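3.2 Household survey

The survey covered 2239 households in the Ondov district and was carried out in May. Each household was asked how it stored drinking water, how often the container was cleaned and who did the cleaning. Interviews were held in the early evening, when most adults were at home.

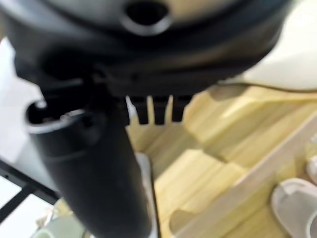

Figure 2

Answers were coded by Shirin Abbasi and checked by Talha Jatoi. Where the two disagreed, the household was visited again - this happened mostly in Tavari, where many families share one tank between several homes. Shared tanks were counted once and assigned to the household that paid for repairs. Five households withdrew and their answers were removed before analysis.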